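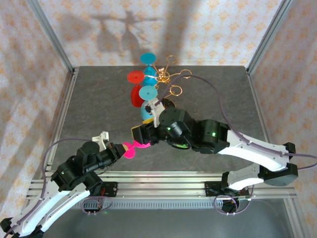 Cups on the gold wire stand, pink one off to the side

Mug tree keeps leaning with the kids' cups on, any ideas?

Asked by Lleucu Watkins

Hi all, hoping someone has been through this. I bought a wire mug tree to get the children's plastic cups off the draining board (red ones, blue ones, a pink one, you know the sort) and I love how it looks, all curly hooks and that little gold bit in the middle. But once a few cups are on one side the whole thing starts to lean, and if I knock it reaching for the kettle the lot goes over. The worktop is dark grey and quite smooth. Do I need a heavier stand, or am I loading it wrong? I've had it since June so it can't go back now.

3 replies

Eirlys Wogan
You're loading it wrong, sorry! I did the same for ages. Put the first cup on, then the next one on the hook straight across from it, and carry on like that. Low hooks first, top ones last. Taking them off is the same thing backwards, which my lot will never do, so I leave the top hooks free and keep the spare cups in the cupboard. Also check the feet — wire ones bend ever so easily and you can push them level again with your hands. Stand it on the worktop with nothing on it and see if it rocks.

Branwen Mathias
get a wooden one. mine was from Wornow, 4 pegs, never moved

Binta Bashir
Agree with Eirlys about going side to side. What sorted mine was sticking little clear rubber dots under the base, the kind you put inside cupboard doors. A sheet of 36 and I've still got most of them in the drawer. They grip a smooth worktop really well, but wipe it down first or they peel off.

One more thing, plastic cups hold a drop of water in the bottom if they hang level, so give them a good shake before you hang them up. And if the handles are chunky don't force them over the curl, that's how I bent 2 of my hooks!

Lleucu Watkins
Thank you both, one of the feet was bent! Off to find some rubber dots. Branwen, I'm too fond of the gold to swap it.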